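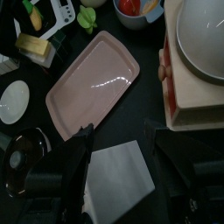 A glossy plastic tray with a streak of reflected light across its floor.

Light and Sound | Ages 8 to 11

Why are some things shiny and others dull?

28 Aug 2023
By the Burnov Science Desk

Print this page | E-mail this page

Light travels in straight lines. When it reaches an object, three things can happen to it. Some of the light may be absorbed, meaning the object takes it in. Some may pass through, as it does with window glass. The rest bounces off. Bouncing off is called reflection, and you see most objects by the light they reflect.

Whether an object looks shiny or dull depends mostly on how the light bounces.

Smooth surfaces

Roll a ball at a flat wall and you can predict where it will go. If it hits the wall at a slant, it leaves at the same slant on the other side. Light follows the same rule. Scientists say that the angle of incidence (the angle coming in) equals the angle of reflection (the angle going out).

On a very smooth surface, rays that arrive side by side also leave side by side. This is specular reflection. A mirror works this way. The rays stay in order, so your eye receives a clear picture of whatever is in front of the mirror.

A surface that is smooth but slightly wavy bends the picture out of shape. A straight lamp can show up as a crooked band.

Rough surfaces

Paper feels smooth, but under a microscope it is a tangle of fibers. Each tiny part of the surface faces a different way. Rays of light that arrive together are sent off in many directions. This is diffuse reflection. Paper, chalk, brick and unglazed clay all reflect light like this. They have no bright spot and look much the same from every side.

How smooth is smooth?

To look like a mirror, a surface needs bumps that are small compared with the wavelength of light. Visible light has a wavelength of less than one thousandth of a millimeter. Your fingertip cannot feel bumps of that size.

Polishing makes the bumps smaller. Sandpaper is sold by grit number, and a higher number means finer grains. Coarse paper leaves scratches you can see. A sheet of 3,000 grit leaves scratches so fine that a painted surface starts to shine.

Color and shine together

Look at a shiny red apple. Most of it is red, but the bright spot is nearly white. Two kinds of reflection are taking place. Some light bounces off the waxy skin right away and keeps the color of the lamp or the sky. Other light goes a little way in, loses its blues and greens, and comes back out red. Colored plastic and gloss paint behave the same way.

Metals are different. Gold and copper tint even their bright spots.

Try it

You need a sheet of aluminum foil and a flashlight.

1. Lay the foil flat with the shinier side up.
2. Darken the room and shine the flashlight on the foil at a slant. Look for the patch of light on the wall.
3. Crumple the foil gently, open it out, and shine the light again.

The foil is still the same metal. The patch on the wall breaks into many small, weak ones, as each crease now sends light its own way.

Words to know

Absorb: to take in.
Diffuse: spread in many directions.
Ray: a narrow line of light.
Specular: like a mirror.

More in Light and Sound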